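How often should I re-oil a light wooden table?

Asked by Dace Vaher, Otdale, November 10, 2019

Bought a table second-hand in Mavolville in August. The seller said oil it every 2 months, my brother-in-law says never, and the bloke at the hardware shop says whatever sells a tin. The colour goes a bit greenish in places along the grain and I can't tell if that's the timber or neglect.
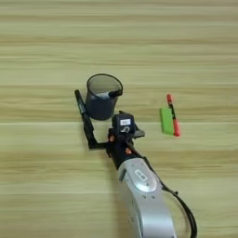
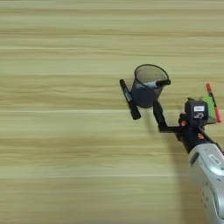
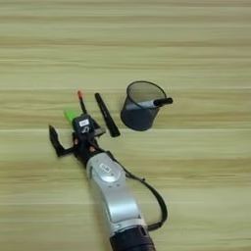
I've got half a tin of something left by the last tenant. The label is gone – smells like linseed and regret. Do I use it?

Leandro Alcaraz
Work out if it's oiled or sealed first. Drip some water on a corner. If it beads, put the tin down and go outside. And no mystery tins on anything you eat off. Oily rags get laid flat to dry, never scrunched up in the bin.

Bashir
might be laminate mate, then oil just sits there going sticky. ask me how I know

Stolance
Mine's pine and I use a tea towel.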